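Gultach Adds a Fuzz Pedal to Its Line, and a Knob to Its Fuzz Pedal

22 Aug 2025

Gultach has announced the Stirnimance, a fuzz pedal that follows the one-knob Krishnan from May. The new model has two knobs. The company calls this "a ground-up rethink."

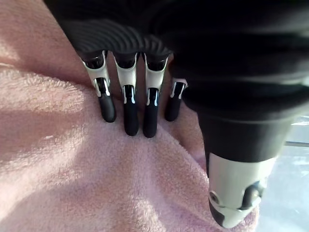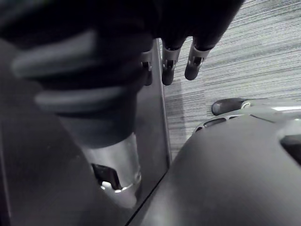
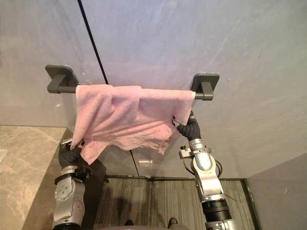
The second knob is labeled Mood and sweeps through 11 clicked positions, the last 3 of which designer Rizal Raju describes as "mostly for neighbors." The first knob is still Volume, and still does very little below noon.

Inside are two silicon transistors, a soft-touch footswitch and a 9-volt input. There is no battery clip, a decision Raju says he made after reading the Krishnan's reviews, several of which had asked for a battery clip.

The Stirnimance costs $126 and comes in gray or a slightly different gray. The first run is 2,928 pedals, sold through the Findis web store starting next week. Krishnan owners can trade in their old pedal for a sticker and free shipping.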